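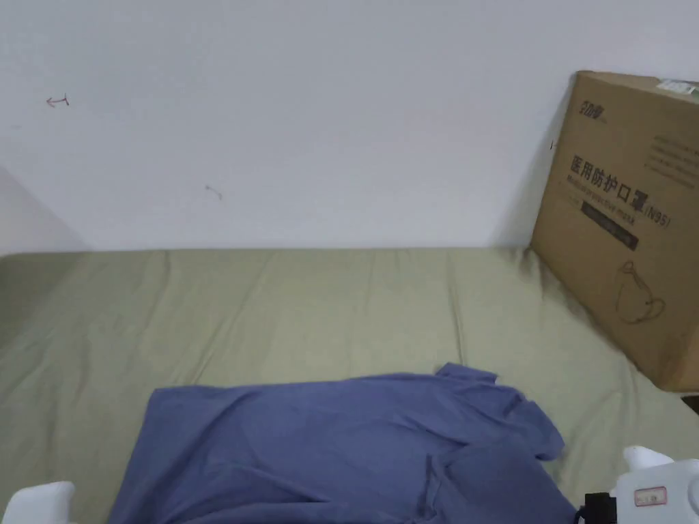

Clothes exchange in Drenthorpe moves from the basement to the bedrooms
By Solomiia Zinchenko
25/03/2005

The clothes exchange at Bettencourt House in Drenthorpe has left its basement and works now in the bedrooms on the second floor. The change was made after the pipe under the laundry sink broke in January and the water reached the lower shelves. Since then every shirt, sweater and pair of pants that is given to the house is laid out on a bed, looked at from both sides and folded there before it goes on a shelf in the hallway.

Bettencourt House is a rooming house on Vulley Street with 70 tenants. Most of them work at the cannery or at the nursery gardens, and many arrive with one bag. The exchange started as a single rack beside the front door, where people who moved out could leave what they did not want to carry. Last year 1491 pieces of clothing passed through it. The number comes from the notebook of Hülya Akyol, the house manager, who writes down every piece that comes in and also every piece that goes out.

"In the basement we had one long table and it was always full," said Ms. Akyol. "People put the new things on top of the old things. On a bed you have more place, and you can see if there is a hole under the arm."

The house had eight free rooms in the winter, and two of them are used for the exchange until the summer tenants come. One room is for children's clothes and the other is for adults. The furniture was left as it was. The beds have fitted sheets in colors, and Ms. Akyol asks everybody to keep the sheet on the mattress and to change it on the first day of the month. A dark shirt leaves lint on it, she explained, and the next white blouse will take the lint.

Getting used to the new place was not so easy for everybody. The stairs are narrow and the bags are heavy. Américo Pinheiro, who lives on the ground floor and has brought up most of the bags this month, would like to have a rope and a pulley at the back window. The owner of the building, the Karkadell company, has not answered him yet about the pulley. It has paid 400 dollars for new shelves, which were put up in the hallway last week. They are made of pine and they have a low rail in front, so the piles do not slide down when somebody pulls out a sweater from the middle.

There is also a small discussion in the house about how to fold. The old way was to fold everything in half and then in half again, and it gave thick piles that fell over. Tarek Qudah, a tenant who worked for many years in a hotel laundry, showed another way on a T-shirt. The shirt is first held up by two corners and the fabric is allowed to hang. Then it is put down with the front side to the bed, the sleeves are brought to the back, and the bottom edge goes up to the collar. For a shirt which was a long time in a bag he recommends to lay it flat and to pass the hands over it from the middle to the sides before the first fold. 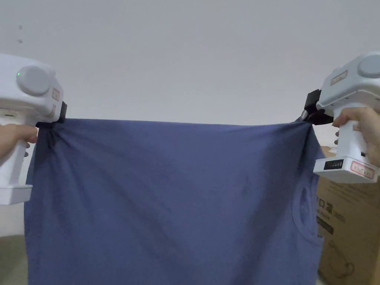

Mr. Qudah also says that cotton knit is the most difficult for beginners, more difficult than a dress shirt with buttons. A dress shirt has seams and a stiff collar that show where the fold must be. A T-shirt has almost nothing stiff in it, and if the two shoulders are not held at the same height the whole fold becomes crooked. He told the tenants not to pull too hard on the corners, as an old knit will keep the shape of the pull.

Some people in the house still prefer the old way and their piles are on the left side of the hallway. Ms. Akyol does not mind. "I only ask that the size is on the outside," she said. The sizes are written on strips of paper, which are pinned to the shelf and not to the clothes, after a wool jacket got a rust mark from a pin in the basement.

The things that people need most have not changed. Work pants in large sizes are gone on the same day. Short-sleeved shirts stay longer in the cold months, and in the spring they are asked for again. There are too many neckties. Winter coats come in now, when people clean their closets, and they are kept in a closed closet at the end of the hallway with cedar blocks.

Cardboard boxes are also wanted. The plastic bags that were used before keep the moisture inside, and after the problem with the pipe nobody wants to use them again. Gerrit Mahlangu, who has the hardware store on the corner, puts his empty boxes outside the back door at closing time, and tenants can take them for free. Boxes from kitchen appliances are a good size for folded shirts, two piles side by side. For coats they are too small. Whoever brings a box is asked to cross out what was printed on the side or to write clearly "clothes" on it. One tenant opened a box in the hallway last month because he hoped to find a rice cooker, and he found baby socks.

The two rooms are open in the morning from nine to eleven and again in the evening after six. People from outside the house are welcome to bring clothes, if the clothes are washed. Shoes are accepted only in pairs. Bed linen is accepted too, but no pillows. Items which are damaged go into a separate bag for rags, and the nursery gardens pick up this bag at the end of the month to cover the young plants at night.

The exchange will stay on the second floor until the summer tenants arrive. What happens after this is not decided. The basement has a new pipe, and the floor was painted, but Ms. Akyol said that she does not want to carry everything down again before one full season of rain has passed. She has asked Karkadell if one of the two rooms can be kept all year. The company wants to see first how many rooms will be rented.

Until then the tenants continue on the beds. Mr. Qudah will show his way of folding one more time this month, in the room for adults, in the evening after six. He asks people to bring their own T-shirt - an old one is better - and to come with clean hands.

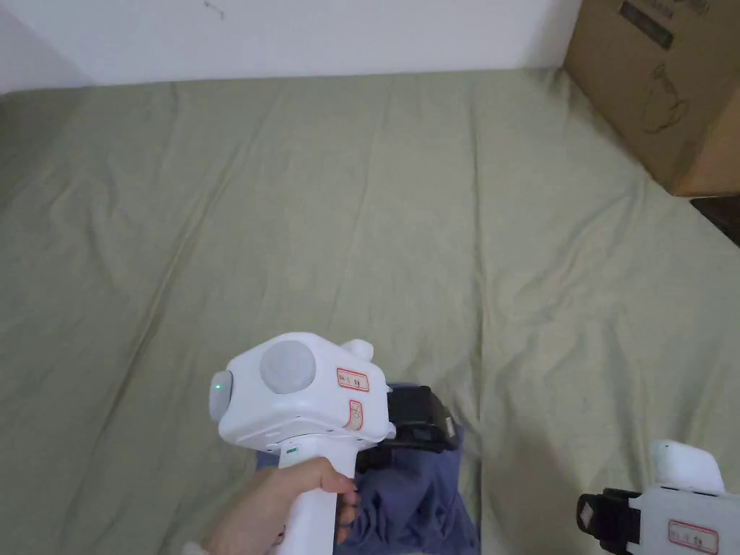 Upstairs at Bettencourt House: the green sheet, a crumpled piece of clothing, and a cardboard box by the wall.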